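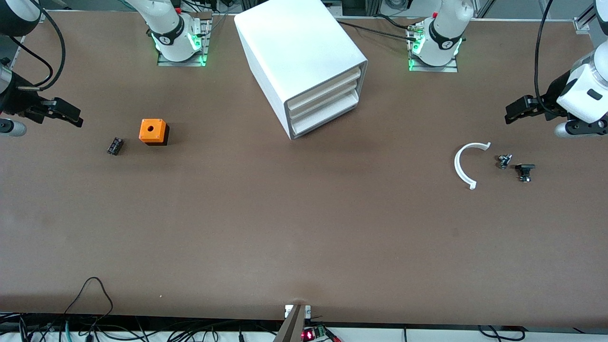 I gave up my car in April and I've been riding the bus to work since then. A few people asked how it's going, so I'm writing it down.

The route is the 27, which starts at the Dimlow depot and ends by the hospital. I get on at the sixth stop and ride nearly to the end. The ride takes 38 minutes if the lights on Virkthorpe Road behave, and closer to an hour if there's rain and everyone else is driving. In the car I used to do it in less, but I never counted the time I spent looking for a parking space and then walking back from wherever I found one.

Money was the main reason. The car needed a new exhaust and two tires, and the shop wanted more than I thought it was worth. Insurance was due the same month. A monthly pass costs me $90. I sold the car to Sơn Kim from my old apartment building, who has a brother who can weld, and he got it running again without much trouble. I see it parked outside the bakery sometimes. He put a roof rack on it.

The first two weeks were annoying. I missed the bus four times, twice because I was reading the weekend schedule by mistake. The schedule is printed on both sides of the same sheet, and the two sides look almost identical. I've now cut out the weekday part and taped it inside a kitchen cabinet.

After that I settled into it. I leave the apartment at 7:10 with coffee in a mug with a screw lid. I tried the flip lid kind and it leaked into my bag and ruined a library book. The replacement fee was fair but I still felt bad about it. I sit on the left going in, where the sun doesn't hit, and on the right coming home.

Groceries took more working out. I used to do one big shop every two weeks at Antwi, and you can't do that on a bus. Now I stop at the small market near the transfer point two or three evenings a week and buy what fits in one backpack. It costs a little more per item. I throw away much less, so I think it comes out even. The exception is cat litter. I buy that when Oi-ling Chang drives to Antwi, and I pay her in lemon bars. 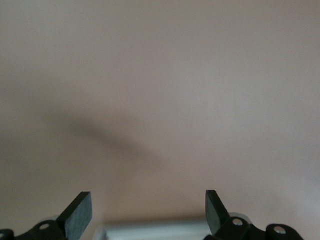

Do you need the pass, or can you just pay per ride?

Paying per ride is fine if you only go in two or three days a week. I go in five days and use the bus on weekends too, so the pass saves me money. You can buy it at the depot window or from the machine by the library. The machine doesn't take bills.

Winter is the part I haven't done yet. My stop has a bench and a pole and no shelter. I have a decent coat but my boots are old, and I've been looking at a pair from Okari that would use up a good part of what I've saved. I'll probably wait for a sale. There is a shelter one stop back, six minutes on foot in the wrong direction, and I may end up walking to it on bad mornings.

The only thing I really miss is driving out to the lake on short notice. There is one bus out there, and it comes back at 5:15 in the afternoon, so you miss the evening. I've been out once since April. I rented a car for the day with my cousin and we split it.

I've finished three long books on the 27 so far and I'm partway into a fourth. Next month they're changing the route so it skips the post office, and I'll have to see what that does to the morning times.

Comments

Marge T.
They moved our stop last year and it took months to get the sign changed. Check the pole, not the website.

dpl
What's in the lemon bars? Asking for my own ride-sharing purposes.

busrider_two
The 5:15 from the lake runs later in July and August. It's on the summer sheet at the depot window.

Marge T.
I second the screw lid.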